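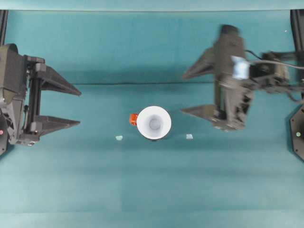 My sister thinks I should have taken the colour right over the edges and down the sides, and she told me so on the phone before I'd finished saying what I'd done. Her view is that a work table with a cover that stops short will always look half dressed. I said it was a work table and it could look how it liked. She said why bother picking teal, then. Fair enough. I wrote it down on the list anyway, under "later".

So the table is covered. I've been going to do it since August. The old top was white and had gone yellow in patches, and under the lamp at night it threw the light straight back at me. I couldn't see pale thread on it at all. The teal is much easier to look at. It isn't one even colour once it's spread out. It goes a bit darker in bands up toward the middle and more washed out lower down, and I spent some time this morning moving the lamp to see if the light was doing it. Part of it was. I left it.

There's a crease across it as well, a thin one, maybe where it had been folded or joined. I thought it would drop out by itself if I left it overnight and it didn't. I ran my hand along it, which did nothing. I don't want to pull the whole thing up again to deal with one line. Cutting paper patterns across it may be a nuisance, and if so I'll shift them down to the near side where it's flat.

Up at 5 because of the wind. Made tea and sat in the kitchen until it was light enough to bother starting. Two loads of washing, both in by noon. The blue towels are still damp at the hems and are hanging over the bathroom door.

Everything that used to live on the table is now in the hallway, in boxes, and I have to walk sideways to get to the bathroom. I had no idea there was so much. One box is only offcuts. I went through it after breakfast and kept the linen and the bigger pieces of wool, and the rest is in a bag for the op shop, if they take rags. They used to. There was a tin of buttons I'd been looking for since before the move, and three pairs of scissors, one of them good. The good pair needs sharpening. Wanigasekara still does it on the spot if you get there before the lunch rush, so I'll take the kitchen knives at the same time.

Rang Zasden about the shelf. They had it down as picked up, which it was not. The woman was pleasant about it and found the order in the end. The shelf is 67 cm long and the wall between the window and the door frame is some 70, so it should go in, but I measured that wall before the skirting was painted and I'd like to do it again. Delivery is 50 dollars. I said I'd collect it. I'll have to put the back seats down and take the dog blanket out, and the blanket needs a wash in any case.

The plan is for the shelf to take the thread and the tins so the table stays clear. I know how that went last time. The old table was clear for maybe two weeks, then the post started landing on it, then the library books, then the toaster while I cleaned the bench, and the toaster stayed there most of the winter. My sister says to put a chair in the hall for the post. There's no room for a chair in the hall, there's barely room for me.

First job on the new top will be the Purberg curtains. They've been in the bag since I brought them home and they're far too long for the back room. I need to take 57 cm off each one, less the hem, and I'm not doing that on my knees on the floor again. They're heavy. If they slide around on the cover I'll pin a sheet down first.

Then the Nanon coat, which only needs a lining and a new hook. I tried it on in front of the wardrobe this afternoon and the sleeves are all right. The lining has gone under both arms and somebody before me had mended it with brown thread, quite neatly. I might leave that bit in.

Lunch was the last of the pumpkin soup. Ate it standing up. Went out after to return the drill and came back by the creek, where the path is still muddy past the footbridge and I had to turn around. Two magpies and a lot of bark down from the wind.

Vacuumed the back room properly, including behind the heater. Found four pins, a dried-up pen and the key to the filing cabinet, which I had already paid to have replaced.

Rang my sister back after tea to tell her about the key. She asked if I'd done the sides yet.

To get: machine needles, white chalk, picture hooks, milk, something for the ants. Bins out tonight, recycling as well.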